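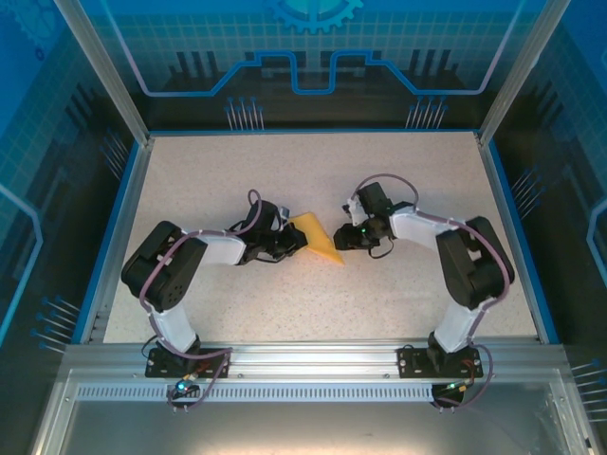

Who may open the cell at Tuvura? Only a trained operator, after both arms are stopped. On a bench where two arms share one rail and their grippers meet over the same yellow wedge, one stopped arm is not enough.

What is the speed limit during teaching?
Up to 100 mm per second – also for short tests.

How often do we check the cables?
Every 30 days. Write the result in the cell book.

Faith Nzioka, cell safety

1 min read
9 shares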